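HOSP 106 - Service Basics
Handout 6: Pouring from the bottle
Instructor: Kathleen Brophy
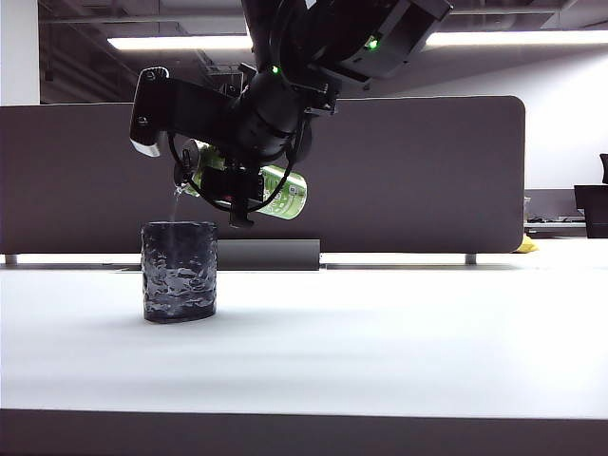
Most of what gets taught about pouring comes from wine service, and I have doubts about how much of it carries over to a bottle of water or soda and a plain cup. Read the Scanlon chapter before class, but read it with a pencil.

Claim 1. "Always hold the bottle by the base." Fine for a show. A hand around the middle gives more control over the tilt, and it covers the label. Scanlon treats the covered label as a serious fault. I have yet to meet a guest who minded.

Claim 2. "Pour from a height to open up the drink." With still water I can't taste any difference, and neither could the February section when Ciarán Sheehan ran the blind tasting. What height does give you is splash. Keep the mouth of the bottle just over the rim without touching it.

Claim 3. "A thin stream is a slow stream, and slow is polite." Partly true. A thin stream is easy to stop. But tip too little and the liquid runs back along the neck and drips on the table, so find the angle where it falls clear of the lip.

Claim 4. "Textured cups hide the fill line." This one I accept. Dark cups are worse still, as you can't see the level from the side at all. Look down into the cup, or learn the sound. Úna Madigan swears by the sound. I'd like to see her do it in a full dining room.

Where to aim: the handbook says the center. The far inside wall is said to make less foam with fizzy drinks. Try both and write down what you get - your own result, please, and skip whatever the book told you to expect.

For the practical
Cup stays on the table. Don't lift it to meet the bottle.
Stop a finger's width below the rim.
Turn the bottle slightly as you bring it up. (Supposed to catch the last drop. Works for me maybe half the time.)
Cloth in the other hand.

Reading: Scanlon, ch. 6. Peadar Ó Conaill has the spare copy in room 308.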